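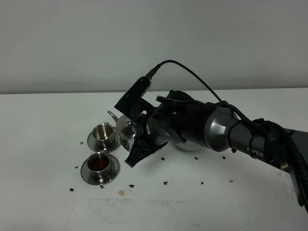 The teapot, with two of the cups on their saucers

Looking after a polished stainless steel tea set on a white table

Posted by Grenov in Kitchen and Table
Mar 2, 2022
Viewed 3,435 times

Hello all, I hope this is the right section. I had a look at the laundry one first and it clearly wasn't that.

I have inherited a stainless steel tea set from my aunt, who bought it years ago from a little shop called Zacharopoulos near where she used to live. It is the mirror-finish sort, and I have wanted it since I was small enough to be told not to touch it. The teapot has a domed lid and a thin curved spout, and the cups have their own round saucers in the same steel. I can't tell you how pleased I am to have it, so please read the rest of this as coming from a happy person with a few niggles.

The first niggle is the shine. After I wash the set I leave it on the rack as I do with everything else, and by the time I come back it has a sort of cloudy bloom on it with little rings where the drops were. I rub at these with a tea towel and they go, mostly, and then I find I have swapped them for finger marks and fluff. My aunt's always looked perfect, and I never once saw her fussing over it. We have very hard water in our road, which I don't think she had.

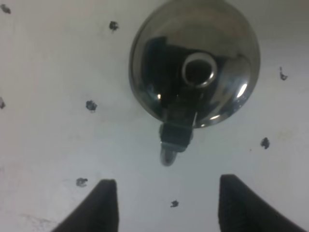 Close up, with the dark reflections in the curve

A mirror surface takes its colour from whatever is near it, I do understand that, and I have caught myself scrubbing at something dark that moved when I moved. So part of my question is how you tell a real mark from a reflection without standing there tilting a lid about for ten minutes like somebody trying to signal a ship.

The second thing is the tea itself. We drink a lot of fruit and hibiscus blends here, the deep red ones, and my other half likes his strong. The cups get left to stand (not by me) and afterwards I find a brownish line inside at the level where the drink was. Washing-up liquid takes off some of it and leaves the rest. I bought a tub of Pativico cleaning paste, which I use on the oven door, but I got as far as lifting the lid and lost my nerve. Would it scratch?
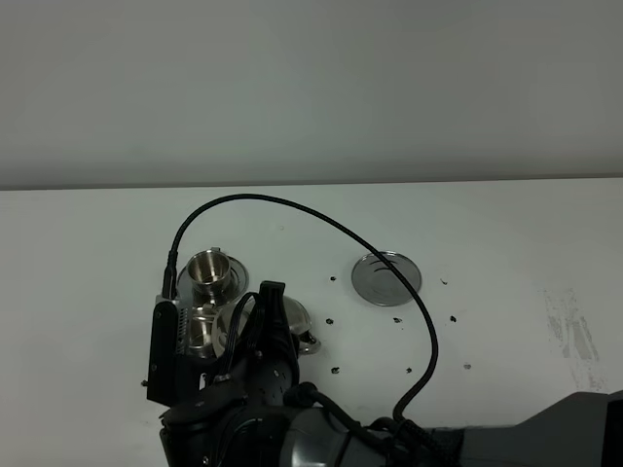

White tables are a mistake in a house of tea drinkers, and I say so as the person who chose ours. I love how light it makes everything, but each time we have the whole set out it seems to end up with something new on it. There's a greyish smudge over towards the right of it, all up-and-down streaks, and I'm wondering whether that could be metal rubbing off from the bottoms of things when they get pushed across. Has anybody had that with steel? I'd always assumed it was only an aluminium problem. The finish is matte, which I suspect doesn't help.

I'm having family over in June for what would have been my aunt's birthday, and I'd like the set to do her proud. There is plenty of time, but I know myself. Any advice would be gratefully received, and if it involves vinegar please tell me how much, as the last person who told me "a splash" has never seen me pour.
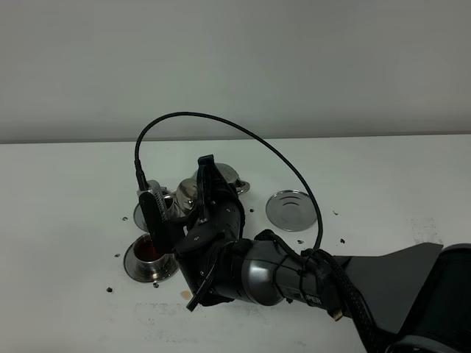 2 replies

Donard
Found helpful by 102 people

What a lovely thing to be left! I have used steel pots for most of my married life, so let me see what I can do.

The cloudy rings are limescale from the hard water, and the cure is to dry the set by hand as soon as it's rinsed. I know it's a bore. Use a clean microfibre cloth, as cotton tea towels shed, and do the inside of the lid as well or it will drip on your nice dry pot when you put it on. For the bloom that's there already, mix one part white vinegar with two parts warm water, wipe it on with a soft cloth, leave it a minute, rinse it well and dry it straight away. Don't soak anything overnight in vinegar, and don't ever use bleach on steel. I pitted a perfectly good milk jug that way and I still think about it.

For finger marks, hold the piece by the handle or through the cloth on the last wipe. The cup goes on the saucer and the pot goes on the table, and then you walk away. If you want to know whether a dark patch is real, hold a sheet of white paper up close to it. A reflection will turn white and a stain will stay put.

The line inside the cups is easy. Put a heaped teaspoon of bicarbonate of soda in each, fill them with hot water to just above the mark, and go and do something else for half an hour. Then go round with a soft brush and rinse. The teapot is the same, only with a good tablespoon, and leave the lid off. Do push a little of it through the spout with a bottle brush. Mine had years of tea up there before it occurred to me to look.

I'd leave the paste for the oven door. I don't know that one, but anything gritty will put fine scratches in a mirror finish and you won't get them out again at the kitchen sink. Washing-up liquid and patience for the outside, always.

Pativico
Found helpful by 8 people

No relation to the paste, before anyone asks, I picked this name from a tin when I signed up.

Steel can leave grey streaks on a matte top, yes. We had it from saucepans. A damp melamine sponge, very light pressure, and try it on the underside or a corner first because it can leave a shiny patch. Felt dots under a tray sorted it for us, we just carry the whole lot on the tray now. If it's hibiscus that's been spilt then wipe it up quick, that stuff gets into everything.

Grenov

Thank you both so much! I did the bicarbonate this afternoon and the brown line has gone from every cup except one, which I've left soaking again with a fresh spoonful. I haven't dared look up the spout yet. The white paper trick works beautifully, and I have to confess that two of my worst stains were my own jumper.

I've tried the sponge on the underside of the table and it seems to have behaved, so I'll do the smudge tomorrow in daylight. Donard, do you put the lid on when you store the pot, or keep it off? My aunt kept hers on, but I noticed a stale smell when I first opened it.

Donard

Off, with the lid laid next to it on a bit of kitchen paper. If the smell lingers, leave a spoonful of dry bicarbonate in the bottom of the pot for a couple of days, and rinse it before you use it.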